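Servicio técnico Hallden
Incidencia 1678
Equipo: ordenador de sobremesa, recepción
Abierta por: Zoi Liapis
Atendida por: Vasiliki Economou
Estado: pendiente de confirmación

Zoi, 9:10
Buenos días, Vasiliki, y perdona que te escriba otra vez tan pronto, que bastante tenéis encima en septiembre. El ordenador de la recepción no quiere arrancar. Ayer por la tarde lo apagué como siempre y esta mañana, al darle al botón, giran los ventiladores, se enciende la lucecita y se oyen unos pitidos largos, una pausa y otra vez los pitidos. La pantalla se queda negra. He probado con otro cable de monitor (el del despacho del fondo, que sé que va bien) y nada. Lo único distinto es que el viernes pasado, digo, la última vez que limpiamos, moví la torre para pasar la aspiradora por detrás y puede que le diera un golpecito. ¿Lo habré roto yo?

Vasiliki, 9:32
¡Buenos días, Zoi! No te apures, que una torre aguanta bastante más que un golpecito. Unos pitidos largos que se repiten me hacen pensar en la memoria, sobre todo después de mover el equipo. Antes de abrir nada, apágalo del todo, quita el cable de corriente y mantén pulsado el botón de encendido unos segundos. Después vuelve a enchufarlo y dime si sigue pitando igual.

Zoi, 9:51
Hecho, y sigue pitando igual. He aprovechado para desconectar el ratón, el teclado y la impresora por si alguno molestaba, y tampoco. Tengo el programa de reservas Handby en el portátil, así que puedo ir atendiendo a la gente, pero las fichas antiguas están en el disco de esa máquina y las voy a necesitar.

Vasiliki, 10:05
Las fichas en principio no corren peligro, el fallo ocurre antes de que el equipo llegue a leer el disco. Vamos a sacar los módulos de memoria. Con el cable fuera, tumba la torre sobre la mesa, quita la tapa lateral y toca una parte metálica de la caja antes de meter la mano. Verás unas ranuras largas y negras en paralelo. Abre las pestañas de los extremos, tira de cada módulo hacia arriba sin balancearlo y déjalos encima de un papel limpio, cogiéndolos siempre por los bordes. No toques el procesador ni la palanca fina que tiene al lado, que eso está bien donde está.

Zoi, 10:40
Ya están fuera, me ha costado más la tapa que la memoria. No he tocado nada más, te lo prometo. Los módulos están sobre un folio, al lado del teléfono.

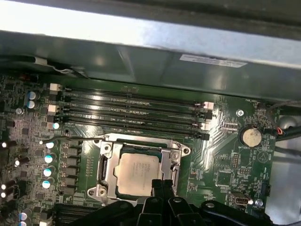

¿Hay que llenar todas las ranuras para que el ordenador arranque?

Basta con un solo módulo en buen estado, puesto en la ranura que indique el manual de la placa; los demás se añaden después, de uno en uno, para localizar el que falla.

Vasiliki, 10:58
Muy bien, Zoi, has hecho lo más pesado. Las cuatro ranuras se ven vacías y el procesador sigue en su soporte, con lo que podemos empezar las pruebas desde cero. Fíjate en que cada ranura tiene una pequeña muesca hacia el centro: tiene que coincidir con el corte del módulo. Si no coincide, dale la vuelta y no fuerces. Pasa primero una goma de borrar blanda por los contactos dorados del módulo, sopla las virutas lejos de la caja y colócalo apretando por los dos extremos hasta que oigas el clic. Luego enchufa, enciende y cuéntame cuántos pitidos da, si da alguno. Antes de cambiar de módulo, vuelve a quitar la corriente, por favor.

Zoi, 11:15
Voy a ello en cuanto termine con dos personas que tengo esperando. ¿La tapa la dejo quitada mientras pruebo?

Vasiliki, 11:18
Sí, déjala quitada y mantén el café bien lejos. Si con ninguno arranca, tengo memoria de repuesto en el taller y te la acerco esta tarde. Dejo la incidencia abierta hasta que me escribas.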